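Report School Building Condition Before Praising It

By Senad Petek
2023-07-01

When a public official visits a school, the statement that follows is nearly always about the building. It is new, or it has been painted, or it has a hall that the old one lacked. The statement is printed, and for several years it serves as the only public record of what state the building is in. I think this is a poor way to inform the people who pay for schools, and I would like to see it replaced with a short condition report, issued on a fixed schedule, for every school in the district.

The case of Miston is useful. The school was opened with a good deal of ceremony and was described at the time as a model for the rest of the district. It has 600 students. The opening statement gave the cost, the name of the contractor, and the number of classrooms. It did not give the design capacity of the drains, the expected life of the roof covering, or the sum set aside each year for repairs. The last figure was left out for a simple reason: no sum had been set aside.

By the second November, 4 classrooms had been closed because of water coming through the ceiling. The classes were moved into the library, and the library was moved into a corridor. I do not blame the builder. A flat roof in a wet district needs its outlets cleared on a schedule, and a schedule needs a line in a budget.

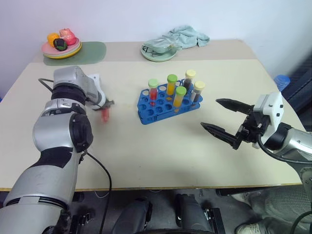 What a condition report should contain

The report need not be long. Two pages per school would cover it. The first page should list the main parts of the building - roof, walls, windows, wiring, plumbing, heating - with a grade for each, the date of the last inspection, and the name of the office that carried it out. The second page should list the work that is due within five years, with a cost for each item and a note on whether the money has been approved.

The grades must be defined in writing. At present the district uses the words "good" and "fair" without saying what either one means. At Likano, a wing was rated "good" in one survey and "fair" in the next, with no work done and no damage recorded between the two. The surveyors were different, and each used his own scale. A grade of "fair" should mean that the part works today and will need repair within a stated period. If the period is missing, the grade cannot be used for planning.

The objection I hear most often is cost. The district has 146 school buildings, and a full survey of all of them in a single year would be expensive. I accept that. It does not have to be done in a single year. Splitting the list into four groups and surveying one group each year would keep the work within reach of the staff already employed, with outside help for wiring and boilers.

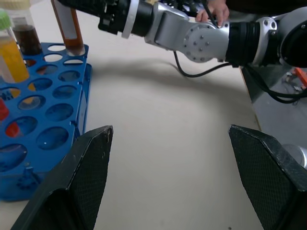
A second objection is that published grades will embarrass the schools with low scores and draw families away from them. There is some truth in this. Parents at Rinulton already know that the gym floor is closed, however, and their children tell them about the toilets. Publication would mostly inform the people who live elsewhere and vote on the budget.

I would add one rule on timing. Reports should come out before the budget hearing, with enough days left for a member of the public to read them. Last year's repair list was released the morning after the vote.

The ceremonies can continue. A new building is a fair thing to celebrate, and students like to have visitors. But the opening statement should carry the yearly maintenance figure next to the construction cost, in the same size of type, and the district should be asked about that figure at every hearing that follows.

Last updated: 2 days after first publication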